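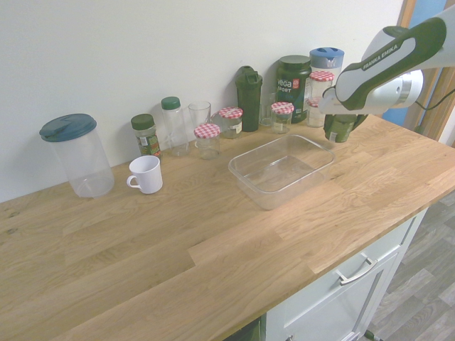

Figure 3. Countertop at the Cernthorpe site, with jars, glasses and lidded containers kept in a row along the wall.

3.2 Storage at the back of the counter

The kitchens in the Cernthorpe sample are narrow, and most have few wall cabinets within reach of the main work area. Items in frequent use therefore tend to collect at the back of the counter. Figure 3 shows a typical case. Glass jars with red-and-white checkered lids stand in the same row as drinking glasses, a spice jar of dried herbs and a large supplement tub. Food storage and tableware are not separated.

We coded each back row by item type, height and state of fill. Containers with no visible contents were coded as "idle" and kept in the count, as they take up the same depth of counter as full ones. The large clear container with the teal lid at the left of Figure 3 was coded this way, as was the tall bottle with the green cap. Mugs were coded as tableware wherever they stood.

Across the 16 kitchens, 827 items were recorded in back rows, and 700 of these could be assigned to a single type. The remainder were mostly jars whose labels were turned to the wall or hidden by a neighboring item. Overlap of this kind was common where short jars had been placed in front of taller objects. It also affects retrieval, as a rear item can be reached only by lifting over the front one or moving it aside.

Lid color was recorded separately. Matching lids were treated as a set only when the jars also shared a closure type, following the Overgaard coding sheet.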